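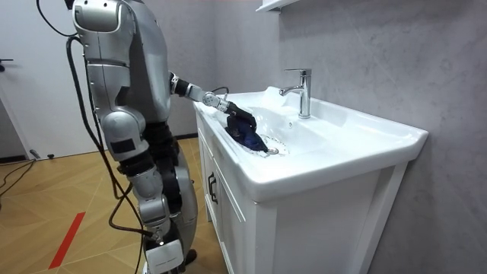
Julter teaches a humanoid to clean a washbasin by feel, and shares the lot

Apr 8, 2024 – We've got news, and we've been itching to tell people! Today we at Julter are putting out Barkis, our new method for teaching robots to wipe curved surfaces, along with all the data we trained it on.

I've run the household tasks team here since we moved into the Hellwig building, and for most of that time washbasins have been the bane of my life. Tables are easy (well, easier). A table stays at one height and the cloth stays more or less where you put it. A basin drops away under the hand, the sides get steeper, then there's a drain at the bottom to catch on. White glazed ceramic is also shiny enough to confuse a depth camera, so the robot often has a pretty poor idea of where the surface is.

Barkis gets round this by trusting touch more than sight. The cameras get the hand into the bowl, and after that the robot goes by how hard the arm is being pushed back. It makes a fresh guess at the slope every few centimetres and tilts the wrist to match. If the cloth bunches up or slips in the gripper, the push changes and the method treats that as one more thing to adjust to – it doesn't stop and start again, as our old one did (constantly, all through the winter).

Now the numbers. We trained on 3,449 wiping strokes, all recorded with a person guiding the arm. In March we ran 300 test wipes on 5 basins that Barkis had never met, and it covered the whole bowl without losing contact in almost 369 square metres' worth of wiping, added up over the lot. I had to check that sum twice!

It's still slow. A person would be done and making the tea before our robot got to the far side of the bowl. The tight bit behind the tap is our weakest spot, and we haven't tried soap or limescale yet, so please don't throw out your sponge. Those are next on the list, together with bath tubs, which I'm told will be fun.

The work was done with our friends at Valtis, who wrote the software that turns the arm's joint readings into a sense of pressure. We'd been trying to do it with a sensor pad in the wrist and kept breaking the pads, so I was very glad when they offered.

The strokes, the trained model and a write-up of the tests, failed runs included, are free for research use from today. You'll find them on the Julter website under Barkis. If you try it on a basin of your own, do write and tell us how you got on – odd shapes especially welcome.

Press enquiries: please use the contact form on the Julter website and put Barkis in the subject line.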